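4.2 Appliance Interaction Module

The Dimero kit is sold as a bimanual tabletop package with three task modules, of which we licensed two. The appliance module covers push buttons, membrane keys and hinged doors. It ships with a calibration routine, a key-map editor and a pretrained contact policy that the vendor describes as ready for use without further demonstrations. We tested that claim on household appliances the vendor had not supplied, following the protocol of Sutherland and Pillai for unmodified consumer goods.

Each appliance was registered once with the key-map editor. The operator outlines the panel in the chest view, assigns a label to every key, and confirms the same keys in the wrist view. Registration data were kept fixed for all later trials. A trial counted as a success if the commanded key was the first one activated and no other part of the housing was touched with more than the force limit set in the controller. Of 2,000 commanded presses, 1,866 met both conditions. With the wrist view disabled and all other settings unchanged, the same command list gave 1,027 successes. 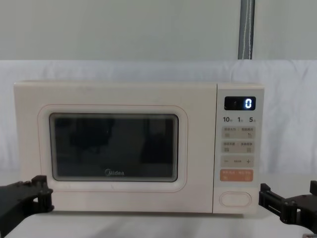
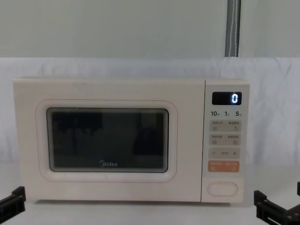
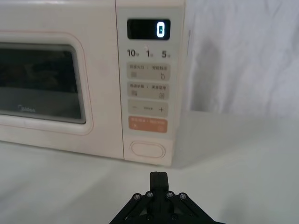
Figure 6. Microwave oven used with the appliance module. Top and middle: chest view. Bottom: wrist view.

The difference between the two conditions is due mainly to lateral error at the fingertip. The module plans a straight approach from the standoff pose and applies a single correction before contact, so any offset left at that point is carried through to the press. Large targets tolerate this. The oval door-release button, which sits apart from the other controls near the bottom of the panel, leaves a wide margin on all sides, while the minus and plus signs share one bar and need to be registered as two separate targets. The editor does not support this directly. We drew two regions by hand and set the contact point of each at its outer end, a workaround that Chisholm later confirmed with the vendor's support desk. The policy also has no means of reading a display, and the state of the appliance after a press has to be checked by external code. Dindis, the competing package considered in Section 5, includes a display reader but limits each panel to 11 registered keys.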